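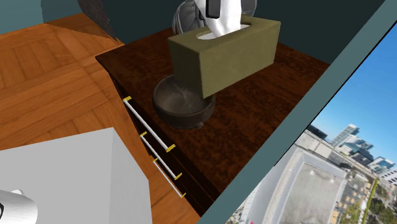 Ambros Riedl

Caraway

Caraway is a plant of the carrot family, grown for the small, curved, ribbed fruits that nearly everyone calls seeds. It has been a kitchen and household herb in much of Europe for a very long time, and anyone who has eaten a good rye bread has met it, whether they knew its name or not. The flavor is warm and a little sharp, with something of anise in it and something of orange peel too, and people tend to love it or pick it out with a fork.

The plant

Caraway is usually a biennial, meaning that it spends its first year making a low tuft of feathery leaves and a long pale root, and only in its second year sends up a stalk with flat clusters of tiny white or pinkish flowers. The leaves look a good deal like carrot tops, and beginners do sometimes weed them out by mistake. It likes sun, a fairly rich soil and a winter with some real cold in it. There are annual kinds as well, which are sown in spring and harvested the same year, though many growers feel the older biennial sorts have the fuller taste.

Gathering wild caraway calls for care. Several of its relatives are poisonous, hemlock among them, and they can be hard to tell apart when young.

Use in food

The seeds go into breads, sauerkraut, cabbage dishes, potato soups, cheeses and sausages, and they flavor a number of liqueurs and spirits, aquavit being the best known of those with caraway at their heart. The young leaves can be chopped into salads — they are milder than the seeds, somewhere between parsley and dill — and the roots may be boiled and eaten like parsnips. Whole seeds keep their strength for a good long while in a closed jar in a dark cupboard. Ground caraway fades much sooner, so most cooks who use it often grind or crush only what they need.

Traditional use

Caraway has long been taken after heavy meals, and it is still the first thing many families reach for when cabbage or beans have sat badly. The usual way is a tea, made by lightly crushing a teaspoon of seeds, pouring over a cup of hot water and leaving it covered for ten minutes or so. It is often mixed with fennel and anise. The oil pressed out of the seeds by steam is much stronger than the tea and contains carvone and limonene, which give caraway most of its smell. Caraway oil has been studied together with peppermint oil for indigestion, with some encouraging results, but the seeds on their own have been looked at far less. People who are pregnant, or who take regular medicine, should ask a doctor before using the oil.

Around Ultalstead

In the upland villages near Ultalstead, caraway was sown on small plots beside the rye, and the harvest came to market at Grerkport. The local strain, known as Thaler, has rather dark seeds and is cut early in the morning, while the dew keeps the heads from shattering. It is still grown on 11 farms, and an Olport bakery puts it in a flat, salty loaf sold on Wednesday mornings.

See also: anise, cumin, dill, fennel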